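3.2 Recruitment and diary procedure

The households were recruited in two districts of Nolbridge, Karam and Primard. In both districts the letters were delivered by hand in January, together with a short form and a return envelope. We received 955 forms. From these, 382 households fulfilled the conditions of the study: they cooked at home on most days, they had at least two adult members, and they agreed to keep a diary of their food waste for the full period.

The diary was a paper booklet with one page for each day. For every item thrown away, the participant wrote the name of the food, the weight in grams and the main reason. We gave a list of reasons on the inside cover, following the pilot study of Magbanua, but the participants could also use their own words. Bones, peels and coffee grounds were written in a separate column, as many earlier studies mix them with edible food and the results become difficult to compare.

All households used the same model of kitchen scale, the Tramska. Before the delivery, each scale was checked by the second author with a set of known weights. Two scales gave unstable values and were replaced.

3.3 Coding of the reasons

The free answers were coded by Trinidad Sebastian and Consolacion Magbanua, who worked separately and did not see the district of the household. When they disagreed, the entry was discussed until one code was chosen. The most difficult entries were those which named two reasons at once, for example "too much cooked and then forgotten." In such cases we kept the reason written first. We are aware that this rule may give too little weight to forgetting, and we return to it in Section 5.
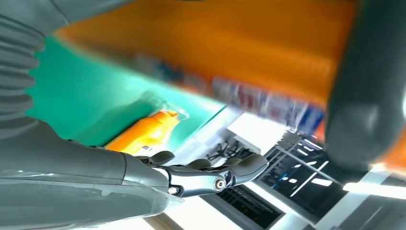

Figure 2. Hand with four curled fingers, dark gray, with silver linkage pieces along the back.

Leftovers of cooked meals were coded apart from ingredients that were never prepared. This distinction is important for our second question, which concerns the planning of purchases. A household that throws away cooked rice has a different problem from a household that throws away a whole lettuce, even if the weight is equal. Entries without any reason were kept in the total weight but left out of the analysis by reason.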